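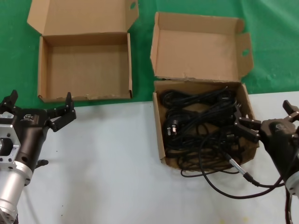

Tretholm border talks, second round. Venue and delegation walkthrough, November
Filled in by: G. Cuevas, protocol office
Walked with: Guadalupe Palacios (host ministry), Océane Kowalchuk (Kulell delegation, advance)

OK = fine. FIX = before doors open. ASK = not ours to decide.

Entrances and arrivals

1. Separate arrival doors for the two foreign ministers. OK. Kulell north, Tovar east. Walked both, same number of steps near enough, no one should complain.

2. Motorcade turnaround. FIX. Delivery van parked in it both times we went past. Palacios calling the city.

3. Badge desk staffed by 7:00 a.m. ASK. Host says 7:30. Kulell people land early and will be standing outside in the cold. Océane not happy about it.

4. Press pen clear of east door. FIX. Barrier too close, reporters could reach the minister's sleeve. Move back to the second lamp post.

Main room

5. Flags same height, same order as the joint letter. FIX. Tovar pole is shorter. Was shorter last round too, and it was in my notes then. Please somebody read the notes.

6. Seats at table: 23. OK. One for the mediator, 11 per side. Tovar asked for a twelfth Monday, told no.

7. Name cards. FIX. "Republic of" missing on one side only. Reprint all of them, dont just do the one side.

8. Map on the wall. ASK. Shows the river line from before the ceasefire. Take down or cover? Dayana Orozco to ask both capitals. No map is my vote.

9. Interpreter booths. OK on sound. Booth 3 door sticks, needs a real shove. Araceli Esquivel tested all channels, says French relay drops when somebody switches mics fast. Tech is looking.

10. Phones out at the door. OK. Lockers numbered, keys tested.

Fire and medical

11. Exits lit and unlocked from inside. FIX. Exit behind Kulell seats was chained. Chain came off while we stood there but I want it checked again Tuesday.

12. Extinguisher tags current. OK, exept kitchen hallway, tag unreadable.

13. Ambulance on site. OK. Crew wants a parking spot in writing.

14. Crowd limit for the square. 2,000 per the police permit. ASK. Two groups have both applied for the same corner, one for the deal and one against. Police to split them, we stay out of it.

Paper

15. Joint statement, blank signature copies in both languages. FIX. Page order differs between the two. Paragraph on fishing rights sits on p. 4 in one and p. 5 in the other, and they will notice.

16. Letter from the mediator's office inviting a reply. OK, sent. Kulell answered. Tovar has not. Orozco chasing.

Sign off: G.C. only so far. Palacios wants items 4, 5 and 11 closed before she signs. Recheck Tuesday 6:15 a.m., north door, bring the radio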